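Town News > Living > Shops and Services
News | Living | Sports | Letters | Archive
February, 8:40 a.m.
By the Stenden desk

Stenden repair shop will lend kitchen tools from next month

The repair shop on Stakel Street in Stenden will start to lend kitchen tools to residents next month. The shop has repaired small household things for several years, and now it wants to use its back room for a lending shelf. People will be able to borrow baking forms, scales, large pots, pasta machines and other things that most families need only a few times in a year.

The plan was presented on Stakel Street last week, in the evening, and the room was full. Many visitors came with the same question: what does it cost? A household card will cost 28 dollars for one year. With this card a family can borrow up to four tools at the same time and keep them for two weeks. Students and people over 60 pay half of the price.

The shop has collected 900 tools until now. Most of them were given by people who moved to a smaller home, and a part came from the bakery Trandarton, which closed its old kitchen in the fall. The bakery gave its mixing bowls, its rolling pins and two heavy dough mixers. One of the mixers still needs a new belt, and it will be ready later in the spring.

Not everything that was offered could be accepted. The shop said no to knives, to pressure cookers without a working valve and to pans where the coating comes off. Electric tools are tested before they go on the shelf, and they are tested again after every tenth loan. Each tool gets a small number and a card with its parts written on it, so that the borrower knows what must come back.

The idea is not new in the region. The neighboring town of Shawky opened a similar shelf two years ago, in a room next to its library. It began with garden tools only, and kitchen tools were added after one winter, when the spades and rakes were not asked for. Today the kitchen part is the larger one. The Shawky shelf gave its list of rules to Stenden, and the rules were taken over with small changes.

One of these changes is about cleaning. In Shawky the borrower pays a fee when a tool comes back dirty. In Stenden there will be no fee the first time, only a reminder. The shop thinks that a fee would keep some people away, especially those who have never borrowed such things before. If the same household brings back dirty tools three times, the card will be stopped for one month.

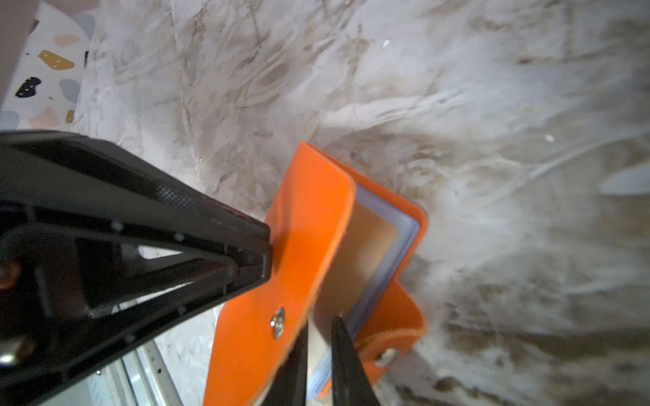 The shop also thought for a long time about deposits. For simple tools there will be no deposit. For the dough mixers, the pasta machines and the large coffee makers, the borrower leaves 100 dollars, and the money is given back in full when the tool returns with all its parts. Payment by card is possible, and the amount is then only reserved.

The neighbors on Stakel Street had some worries about parking. The street is narrow, and in the mornings delivery vans already stand in front of the shop. For this reason the lending hours will be in the late afternoon, from 4 to 7 p.m., when the vans are gone. Two places behind the building will be kept free for people who come to pick up heavy tools.

The repair work will continue as before. Toasters, lamps and radios can be brought in the morning, and the prices stay the same. The waiting time for a repair is now nine days - a little longer than last year, when the shop still had a second work table in the back room. That table has moved to the cellar and will be used again when the lights there are changed.

Residents who want a household card can sign up at the counter from the start of the month. They need to bring a paper that shows their address in Stenden. People from Shawky can use the new shelf too, but they must wait until summer, when the two shelves plan to accept each other's cards.

Donations of tools are welcome again after the opening. At the moment the shelves are full, and the shop asks people to keep their things at home until then. It is still looking for cake stands, a large fish pot and lids - many of the pots came without them.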